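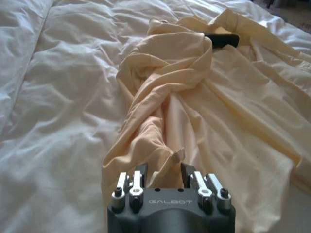
Call for participants: amateur boxers wanted for the Gredstead spring training camp

Gredstead Boxing Club is looking for amateur boxers to join us in April for our residential camp at Briltemholm. We have room for 8 this year, and we would love to hear from people at small clubs who have trouble finding good sparring close to home.

Your head coach will be Shahram Azimi, who has run our senior squad for longer than he likes to admit, and Hooman Esfahani will look after strength work and the long, chatty runs before breakfast. You should have at least two bouts on your record, a current medical card and a coach who is happy to write a few lines about you. Any weight class is fine, and women and men are equally welcome (please tell us your walking-around weight, and be truthful, because it helps us match partners safely!).

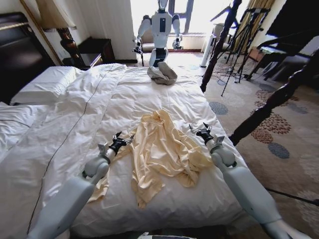
Training runs twice a day, with pads and technique in the morning and controlled sparring late in the afternoon. In between you rest, and we really do mean rest, with your shoes off and your phone somewhere else. Beds have a big white duvet and a dark wooden headboard to lean back on while you go over your sparring notes, and plenty of boxers sleep straight through until the 2 p.m. team talk.

The camp costs $475, covering your room, all meals and ring time. Travel is up to you. Thanks to the Dollurard Fund we can help with the fee for boxers on a low income, and last year the fund gave out over $900, so please do ask and don't be shy about it.

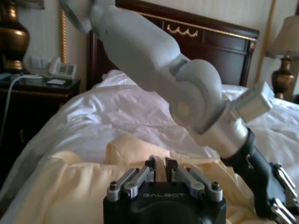
White duvet and pale yellow blanket on a bed at Briltemholm.

To apply, send us your name, age, weight, bout record and your coach's note, along with anything you'd like to work on. Shahram reads every application himself and will call you for a friendly talk before places are confirmed. Bring your own headguard, gumshield and wraps.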